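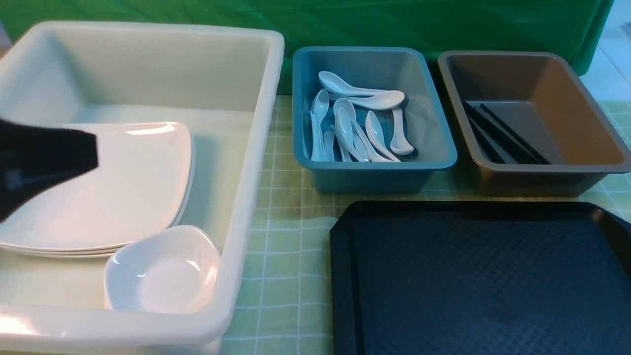
The Destlow dish rack costs more than my first bicycle and arrives in a box big enough to hold one. I bought mine in February, after the old wire rack finally rusted through and dropped a colander on my foot, and I have been arguing with it ever since. The kitchen it lives in has no dishwasher, a single sink and a bench the length of an ironing board. Our dinner plates are the square white sort with rounded corners, the kind that seemed terribly modern when we chose them, and stacked flat in a big white tub they are no trouble to anyone. Stand one up in a rack designed by somebody who has only ever met a circle, though, and you learn things about geometry that school left out.

First, what you get. The Destlow is a two-tier rack in powder-coated steel, with a drip tray that slopes towards a little spout, a cutlery caddy, a cup rail and a bamboo foot at each corner. The instructions come as one folded sheet with drawings and no words, which I gather is meant to be international. One drawing shows a smiling person holding a screw. I had the thing together before my tea went cold, and was left with a single washer that belonged nowhere. I have kept it in the odds and ends drawer in case the rack ever asks for it back.

The drip tray is the best part by a long way. My old one had to be carried to the sink like a full paddling pool, slopping down my socks as I went. The Destlow's spout swivels to either side and the slope is steep enough to work on my bench, which leans slightly towards the window, as does the rest of the house. Water goes down the sink. I realise that's a low bar for a draining rack, but I've owned 3 others and this is the only one to clear it.

The upper tier is where we start to disagree. It's meant for plates, and round plates it holds beautifully, upright and well apart, like well-behaved children in a school photo. Square ones sit on a flat edge and have nothing to settle into, so they shuffle sideways until a corner catches the next prong along. Put a heavy bowl at one end and the whole row leans over in sympathy. I got around it by loading every second slot, at which point the large rack I paid for became a medium one.

My neighbour Ginette Fleury has the Pfeiffer, the slimmer model that folds flat against the wall, and swears by it. She lent it to me for a fortnight while she was up the coast. The Pfeiffer has deeper slots and grips a square plate very nicely, I'll give it that. It also has no tray at all and expects you to own a draining board, and it folds itself up whenever you take the last heavy thing off the front. The first time it did this, just after six in the morning, I thought we were being burgled. I gave it back with a bottle of wine and we've stayed friends.

Back to the Destlow and its cutlery caddy. It hangs from the side on 2 hooks and is deep enough to swallow teaspoons whole, so you go fishing for them with a fork. The bottom has drainage holes exactly the width of a skewer. I leave you to guess how I found out. The cup rail, on the other hand, is lovely. It takes mugs, wine glasses and the lid of the big saucepan, and nothing has ever come off it that I didn't knock off myself.

Cleaning is easy enough. The tray lifts out, the tiers unhook, and the lot gets a scrub in the laundry tub with a bit of bicarb. The bamboo feet have gone a murky grey colour where they stand in the wet, and I suspect they'll be the first thing to go. A set of replacements is 19 dollars, for four small bits of grass. I plan to use wine corks.

Would I buy it again? For the tray and the cup rail, yes, grumbling all the way to the counter. If your plates are round, add a star to whatever you think I've given it. If they're square like mine, take one along to the shop and try it in the display model. The woman who served me didn't blink when I went back and did precisely that, although it was a bit late by then.

Good: the tray, the spout, the cup rail, the colour (a sort of wet-weather green).
Bad: the prongs, the feet, the bottomless caddy.
Still unexplained: the washer.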